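Clearing the Table: Tips From Teaching a Robot to Do It (and What They Did for My Own Kitchen)

Posted 26/04/2026 by Melina Galanis, Tistside

I've had a few emails since the last tips page asking how the tidying study went, and whether any of it is useful to people who just want a clean table by eight o'clock. Some of it is! I've put the household bits first and the research bits further down, but they do get tangled together, so skim as you like.

For anyone new, I spend my working week on a small project called Jistow. We collect demonstrations of ordinary chores in ordinary homes, steering a two-armed robot through the job by hand, and then we train a controller on the recordings and see what it can manage without us. My chores this year are all table chores. Bowls, plates, cups, cutlery, the odd lid.

Stacked dishes

My gran always said to carry a bowl on its plate, and for people that's still right. One trip, one hand free, and the drips land on the plate. For the robot it was the hardest thing on my list. If the gripper closes on the bowl's rim, up comes the bowl and the plate stays where it was. If it goes for the plate, the fingers have to get under a rim that sits nearly flat on the table, and there's hardly any room.

What worked for us was to split it. Left arm takes the bowl by the rim, lifts straight up, sets it down beside the plate. Then the plate gets pushed towards the table edge until a bit of it overhangs, and the other arm picks it up from there. It looks fussy, but it's a good trick for anyone with sore thumbs. My aunt in Doltonby has arthritis and she's been sliding her plates to the edge for years, so I can't claim to have discovered it.

If you're buying plates for someone with a weak grip, look at the rim from the side. A rim that turns up a little gives fingers somewhere to go. Wide flat ones look smart and are a nuisance.

Shiny steel

Stainless steel is lovely stuff to live with. You can drop it, you can scrub it, it doesn't mind the dishwasher. It's a pain for cameras though, as it shows you the room and not itself. The controller would reach for a bright streak it had taken for the rim and close on air, a finger's width short. Early on I tried fixing this with lighting. I drew curtains, moved lamps, hung a bed sheet over a window (don't ask what the neighbours thought). It helped in that one room and made things worse in the next.

In the end the cure was more variety in the recordings. Same chore, lamps on, lamps off, curtains open, curtains shut, bowl turned a bit, table moved a bit. Dull to record and it made all the difference.

The kitchen version of this: if you want to see whether a steel bowl is properly clean, don't hold it under the ceiling light. Tilt it towards a window and look along the inside. Grease shows up as a dull patch. And dry it straight away with a cotton cloth, working round and round from the middle, or the water marks will drive you mad. A wipe with a drop of white vinegar shifts the old ones. Rinse after.

Reaching over the near side

We had two ways of going for a bowl. One was to come down from above and pinch the side furthest from the robot. The other was to come in low with one finger over the near rim and one outside it. I'd assumed the first would win because it's tidier to look at, and I recorded most of my early demonstrations that way. Wan, who does the training runs, kept telling me the near rim was better - shorter reach, less of the arm hanging in front of the camera - and I kept not listening.
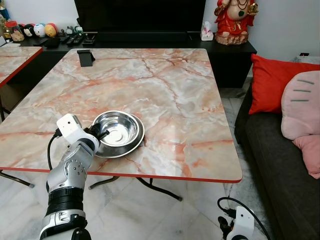
Does it matter which side of a bowl you grab?
It does, more than I expected, and the near side is the better bet. Your arm stays bent, the weight stays close to you, and if it tips it tips where you can catch it with the other hand.

When we finally did the comparison properly, we ran 200 attempts split evenly between the two grips, on the same bowls, in homes the controller hadn't been trained in. The near rim came out clearly ahead. Most of the failures with the far grip were the same failure, too: the wrist blocked the view for the last little bit of the reach and the fingers came down late. I've stopped recording the far grip altogether, and I've bought Wan a cake.

Try it at home with a full mixing bowl. Reach across to the far edge, lift, and feel your shoulder complain. Then slide the bowl to you and lift from close in. It's such a small thing, but if you bake a lot you'll notice by the end of the afternoon.

Patterned table tops

Marble effect, wood effect, terrazzo, gingham oilcloth, we've worked on all of them. People worry about whether a patterned surface hides dirt, and yes it does, that's half the point of having one. The way to clean a patterned top is by touch. Wipe it, let it dry, then run the flat of your hand over it. You'll find the dried-on rice you couldn't see.

The controller had its own version of this problem. With plain table tops in the recordings and nothing else, it went wobbly the first time it met a strongly veined one. Once we'd mixed in enough patterned tables it settled down and it hardly seems to care now. Darker tops with a gloss finish still give it trouble and I don't have an answer yet.

Folding tables

I'm a big fan. If you live in a small flat you probably own one already. A few things I've picked up from spending my days at other people's:

Check the leg catches before you put anything heavy on top. Do it by pressing down on each corner in turn.

If it rocks on a tiled floor, shift it a few inches before you go looking for cardboard. One foot is often sitting on a grout line.

Carry it with the top against your body and the legs facing out. You'll scrape fewer door frames.

Don't push sideways on it. This was a big one for us, as sliding a plate to the edge also nudges the table if you press too hard, and then everything you recorded about where the plate was is wrong. We ended up lowering the pushing force until the plate only just moved. A damp cloth under a sticky plate does the same job for you.

Keep a clear patch

My favourite finding, and the one I go on about at parties. We compared tables where things were spread all over with tables where the same things were kept towards the back, leaving the front clear. The arms need somewhere to put an item down halfway through a job, and if there isn't anywhere, they dither. So do I! I watched myself make tea after a long day of recordings and I picked up the same jar three times.

So now I keep a patch clear at the front of the worktop, big enough for a dinner plate, and nothing lives there. Not the post, not the keys. It's where things go on their way to somewhere else. Phone stands, tissues, salt and pepper, all of that goes to the back where you can reach over to it.

How much practice it took

People always ask. For the bowl and plate chore we ended up with 527 demonstrations that were good enough to keep. I threw plenty away, mostly for hesitating. If I stopped to think in the middle of a reach, the controller learned to stop and think there too, and it would hang over the bowl like someone who's walked into a room and forgotten why.

I got much better once I started doing them in batches of 10 with a proper break after each batch. By the end of a long run my hands get lazy and I start cutting corners, lifting the bowl before it's properly gripped, that sort of thing. I do my ironing in batches of 10 now as well, shirts anyway, and it's made me hate it slightly less.

Things that didn't work

Rubber bands round the plate rim for extra grip. They roll off. They also roll off for humans, before you write in.

A silicone mat under everything. Good for grip, but then the plate wouldn't slide at all and we were back to scrabbling at the rim. Mats are great for chopping boards, so keep yours for that.

Teaching it to stack everything first and carry the lot. It did manage a few times and I'll admit I cheered, but it was slow, and one bad grip meant the whole pile went. Two trips is fine. I'd say that to my teenage self as well.

Speeding the recordings up. Tempting, and it seemed all right with the plates, but the bowls started getting knocked before the fingers had closed.

What's next

Cups with handles, and glasses, which I'm dreading for the same reason as the steel only more so. We're hoping to have something to show in July. If you've a good way of getting tea stains out of the bottom of a narrow mug I'd like to hear it, bicarb and a bottle brush is as far as I've got and the brush is on its last legs.

Comments are open until the end of the week. I'm off to descale the kettle.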